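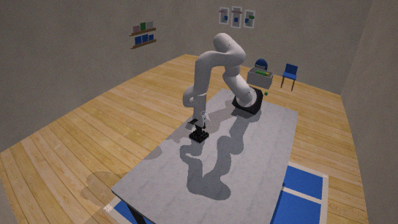 Slide 1. Simulated arm, gripper down over the black block.

Good afternoon. Shabani Kioko, from the Drudberg group. I have 25 minutes and I want to leave some of that for questions, so stop me only if I use a word you don't know.

The talk is on teaching an arm by remote control. A person steers, the software records, and a policy is trained on the recording. We do this in simulation first. The room on the slides is the one our operators work in all day: a table, the arm at the far end, some shelves and pictures on the walls.

Say here: hand guiding came first for us. You take hold of the arm and push it through the job. It works well for slow jobs with big parts. It works badly when your own hand ends up between the gripper and the part, and you can't do it at all with a simulated arm. So we moved to a hand controller with one trigger for the gripper.

PAUSE. Ask who has driven an arm remotely. Usually a few hands.

Next slide. 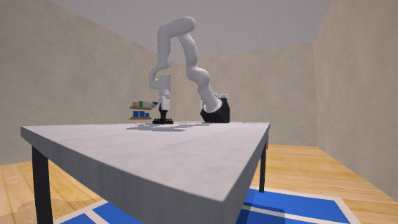
Slide 2. The low black object from the side, gripper at the tabletop.

Talk about the approach. New operators come in at a slant and correct late. We ask them to stop above the part, line up, then go straight down. A demonstration with a clean stop in it is easier to train on than a fast one.

Numbers, read them slowly. The full set is 2,000 demonstrations. Each new operator does 20 practice runs that we throw away. After that we keep everything, including the misses, but the misses get a label.

Depth is the hard part. On a flat screen, people judge height badly. Nafula Kioko had the idea of telling operators to watch the shadow on the table as they come down. We tried it on a Saturday with two new people and both got steadier within the session. That is a small test and I should say so.

Mention Takács, the replay tool. It plays a recording back from other viewpoints, so the operator can see where they were off. Don't demo it live. The laptop was slow at Starnivthorpe and I lost the room.

Next slide, and leave it up for the discussion. 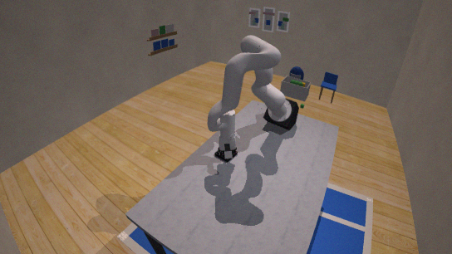 Wullis asked at the last run-through whether we would get more from fewer operators who are very good, and said that mixed styles in the data had hurt their own training. My answer: probably yes for one task. For several tasks we want the variety, and we tag every recording by operator so either set can be pulled out later.

If time is left, go back to slide 2 and take questions on labeling.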